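Home News Minutes Hall Hire Contact

Minutes of the February meeting
Posted in February by Myfanwy Meredith

Hello all, me again with the minutes, typed up while I can still read my own writing. We started at 7.20 and there were 13 of us, which is our best turnout since the boiler meeting!

Last month's minutes were agreed, once I'd put right the bit where I had Keyvan resigning (he was only going to the loo).

Money first. We have £653 in the main account and £1527 put by for the roof. Keyvan Dehghan wants to move some of it across to pay Bindar for the gutters, and we said yes, provided they come back and do the corner by the bins. I'm to ring them.

Then the hedge on Barkau Lane, which took forty minutes. Half of us want it cut before the birds start nesting and the other half want it left alone altogether. We voted for a light trim on the path side only — I abstained, as it's my hedge on the other side.

The spring supper got everyone talking again. Tickets stay the same price, doors at six, and Keyvan is doing his lentil thing as well as the burgers, so there's something for people who don't eat meat. 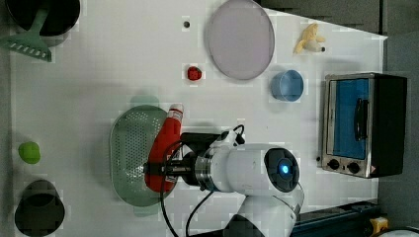

We also need to borrow 20 more chairs, and I said I'd ask at Mota, the café, because they lent us some for the quiz and we did give them all back. If anyone has a big tea urn that doesn't drip, please shout.

Any other business: the Kiteneo choir would like the small room for an extra hour. Fine by everybody, so long as they lock the side door after them.

We finished at 9.05. Next meeting is same place, same time, and it's my turn to bring biscuits.

Myfanwy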